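Home » Local » Shared workshop in Ziltstead to stay open two evenings a week

2020-02-23

The shared workshop on Paucar Street in Ziltstead will stay open late two evenings a week, its manager Lizeth Quispe said.

The longer hours follow a request from members who work during the day. Four more work spaces have been set up at the white tables, and the metal shelving is now open to anyone who needs to store a project overnight. 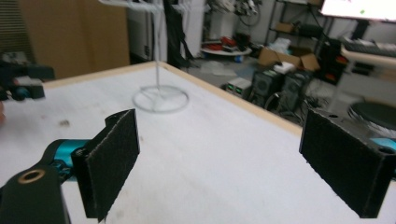

Members will have until November to try out the new hours before a decision is made on keeping them. Boxes left on the floor must be labeled with a name, Quispe said, and cables should go back on the wall after use.

Liam Lightfoot, a member for two years, said he had been using his lunch break to get work done. "By the time I set up, I have to pack up again," he said.

The late evenings are open to all members at no extra charge. New members can sign up at the front desk.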